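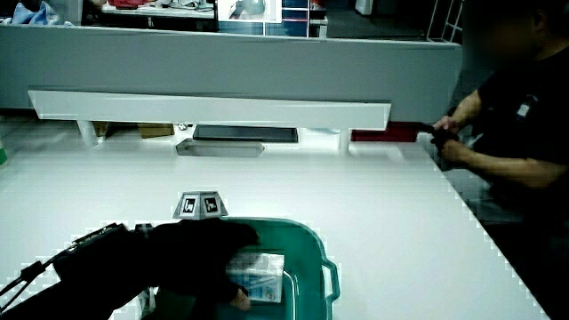 Datasets > Household > Pantry Labels

We use cookies to remember your display settings. Accept | Manage

# Tindora Pantry Labels

A table of package label text copied by hand from dry goods sold in small grocery stores. One row is one package. The data covers what is printed on the outside of the package: product type, net weight, storage advice, date format, and the languages used.

Maintained by Meifang Cai. Last changed 4 June 2024.

## What is in it

The current release has 3,435 rows from 113 stores. Stores are listed by code only. The towns are Altow and Dobson, plus the villages on the bus line between them.

Files:

- `labels.csv` — the main table
- `stores.csv` — store code, town, floor size band
- `units.csv` — every unit spelling found, mapped to one standard form
- `notes.txt` — odd cases, in the order they came up

All files are UTF-8 with a header row. Commas inside a field are quoted.

## Columns in labels.csv

- `row_id`: integer, never reused
- `store`: code matching `stores.csv`
- `category`: one of rice, flour, pasta, tea, sugar, salt, dried beans, cereal, other
- `net_weight_raw`: the weight as printed, including spacing and any odd capital letters
- `net_weight_g`: the weight in grams, blank if the package gives only a volume or a count
- `date_style`: day first, month first, year first, or none
- `storage_text`: storage advice as printed, in the original language
- `lang`: language codes separated by a semicolon, in the order they appear
- `checked`: 1 if a second person read the package, 0 if not

Tea gave us the most trouble. Many boxes print the weight of one bag and the number of bags but no total. In those rows `net_weight_g` is the product of the two, and `notes.txt` has the row number. Please look there before you compare tea with anything else.

## How it was collected

Packages were bought or borrowed from the shelf and read at a table. The reader typed the text into a form made with Vukley, then read it back aloud. Stickers placed over the printed label by an importer were treated as the label. If a sticker hid only part of the text, the visible part was typed and the rest marked with three question marks.

A second reader checked 300 packages drawn at random. Where the two readings differed, both went back to the package. Most of the differences were in spacing and accents.

Prices were left out. They change too often, and two of the store owners asked us not to record them.

## Known problems

Large sacks are underrepresented. Anything too heavy to carry to the table was skipped in the first round, and the second round caught only part of what was missed.

The category "other" is a mess. It holds soup powder, baking soda, breadcrumbs and gelatin. It will be split in November if there is time.

Date styles can't always be told apart — a stamp with two low numbers could be read either way. These rows are coded as day first only when another package from the same maker settles it. Otherwise the field is blank.

There are 4 rows with a store code that isn't in `stores.csv`. They are kept so that row numbers stay the same.

## Use

Free for any use, with credit to Tindora Pantry Labels. Please give the release date, as rows are corrected between releases.

Corrections are welcome. Send the row number and the text as you read it on the package.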